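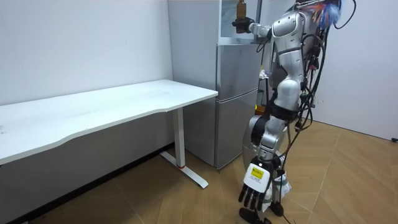 Akamport program, software workstream – progress report
May 25, 2021

Short version first. Planner rewrite is in. Perception is behind. Whole-body controller is stable enough that we stopped babysitting it. Budget on track, one ask at the bottom.

Planning

The new arm planner (Grernus) replaced the old one on the main robot. Old one planned the arm and then let balance sort itself out, which worked fine at waist height and badly at shoulder height and up. Grernus plans the arm and torso together. High reaches are where we spent most of the period: bottles, cabinet fronts, anything over the refrigerator line. Pick-and-hold with the right arm fully out in front is now part of the regular test list.

Numbers from the logs: 1668 planning requests in the period, 218 came back with no plan. Most of those are the same thing, the elbow wanting to go through the collision box we drew for the desk. The box is too fat. It was drawn in a hurry and padded on top of that. Tighter desk model is half done, should land next sprint.

Replanning mid-motion still pauses too long. The arm stops, thinks, goes on. Safe but ugly. Cause is known – we rebuild the full scene every time instead of just the part that changed. Fix is not hard, just hasnt been anyone's turn.

Control

Balance controller now gets the expected payload before the grasp closes, so the torso starts leaning early. Before, it reacted after the fact and you got a visible bob. Bob is mostly gone with light objects. With heavier ones we still see some, and wrist torque limits kick in sooner than we'd like.

Two different hands on one robot means two drivers, two calibration files, two sets of fault codes. The gripper driver is done. The five-finger hand driver is usable but the fingers are not in any task yet; for now it gets a fixed rest pose and the planner treats it as a solid lump. That is on purpose for this phase. Finger control is a phase 2 item in the work plan and we have not pulled it forward.

Cable handling: planner has no idea the cables exist. We limit torso twist in software so they don't get pulled. Crude. Costs us some reach on the far side. A proper cable model is more work than it's worth this year IMO, I'd rather keep the limit.

Perception

Behind plan. Bottle pose is good from the side and poor from below, and for high placements the head camera loses the neck of the bottle behind the gripper fingers. We fall back to the last good pose plus joint angles. OK for holding, not OK for placing on a shelf.

Glass and brushed metal are the other problem. Depth on the cabinet glass is noise, and the refrigerator door throws back reflections that the segmenter sometimes calls objects. We labeled 484 new images of shiny surfaces and retrained. Ghost objects way down on the refrigerator, not much change on the glass. Next try is to stop asking depth for the glass at all and fit the cabinet front from its edges.

This slips the shelf placement milestone. It was due with this report. New target is August.

Tooling

Pretorius (log viewer) is out of beta inside the team. You can scrub a run and see plan, joint state and camera on one time line. Biggest time saver we have had, nearly 2 hours a day off debugging going by how people filled in their sheets. Export to the reporting format is still manual. I did the ones for this report by hand so if a column looks off, tell me.

Simulator (Cimine) matches the real arm well in free space. Contact still poor, do not read anything into the sim grasp results in the appendix. They are there becuase the template asks for them.

Risks

– Perception staffing. One person part time is not enough to hit the August date with any slack.
– Desk and cabinet models are hand made. Every time furniture moves we redo them.
– Spare wrist motor still on order. No failure so far, but the long reach tests are hard on that joint.

Ask

Move the unspent travel line to labeling. Same total, no change to scope. Need a yes or no before the next sprint starts, otherwise the glass work waits.

Appendix (logs, failure table, sim results) in the shared folder as usual.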